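**Folding small two-piece sets: keep them together or split them?**

Posted in: Laundry & Ironing

---

**pegbag_781** wrote, 19th January:

We've built up a fair few red and white sets, tops with shorts, all from a job lot my sister passed on in September. Brand on most of them is Plustinine, a couple are Kurek. I fold on the sofa in the evening because the bed is upstairs and I'm not carrying it all up twice.

My problem is that the tops and shorts never end up in the same drawer. Do you fold a set as one bundle, or keep tops with tops and bottoms with bottoms? Also, does anybody bother turning the trims flat before folding? The striped bit on the red and white one always dries with a kink in it. 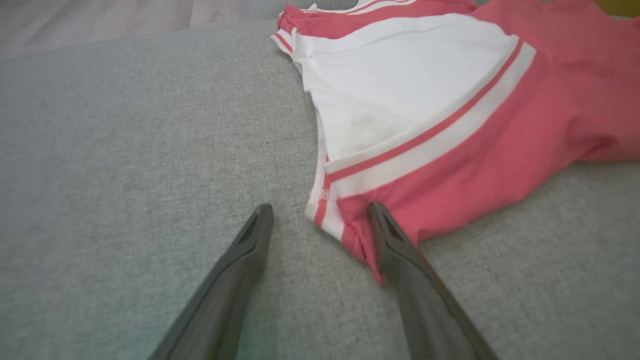 *Red and white one on the sofa, before folding.*

---

**lowermill** wrote:

Split them. Tops in one drawer, bottoms in another. Once one half has gurgled-up lunch down it, the set is finished for the day anyway, and you're left with a bundle you have to undo.

For the trim, run your thumb along it while it's still a bit damp and peg it by the hem. I don't iron anything under age 4.

---

**tansy_and_co** wrote:

Disagree with lowermill. Bundles every time. My other half does the mornings and if it isn't already in a bundle he'll send them out in stripes and checks.

Fold the shorts in half, lay them on the folded top, then roll the lot from the bottom. I keep ours in a Tridari drawer box and they stand up on end. It holds almost 100 bits if you count socks.

---

**lowermill** wrote:

Rolling is what puts the creases in though. Cotton that's been rolled tight for a week looks worse than cotton left in the basket.

---

**tansy_and_co** wrote:

Not if you roll it loosely. Ours look fine.

---

**pegbag_781** wrote:

Tried a few rolled last night. The tops were OK. The shorts are the awkward ones — the legs have gathered elastic and they won't lie flat whatever I do. They go into a lump and the waistband ends up off to one side.
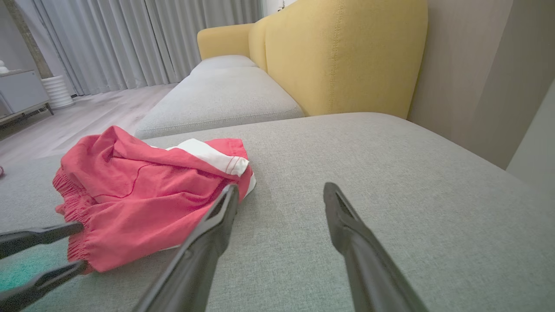 ### Shorts with gathered legs

**oldairer** wrote:

You won't get those flat, so don't try. What works for me:

1. Pick them up by the waistband and give them one shake.
2. Lay them down with the waistband at the top and pull it straight.
3. Fold one leg over the other.
4. Tuck the gathered ends up to the waistband and leave it at that.

If there's a lining, push it back inside first or it pokes out of the leg and you'll be doing it again. I wouldn't roll them at all.

---

**lowermill** wrote:

Agree with all of that. I skip step 4 and just stack them.

---

**tansy_and_co** wrote:

I'd still put them with the top. You can fold the shorts oldairer's way and slip them inside the folded top. Takes 2 seconds longer.

---

**pegbag_781** wrote:

Thanks all. Going to try the shorts inside the top for the sets that get worn for going out, and split the everyday ones. If the drawer is a mess again in a fortnight I'll go over to splitting the lot.

One more thing, has anyone used the Astier drawer dividers? The drawer is quite shallow and I don't want to buy them if they stick up.

---

**oldairer** wrote:

Had them. They trim down with kitchen scissors, but measure the drawer at the back as well as the front. Mine was narrower at the back.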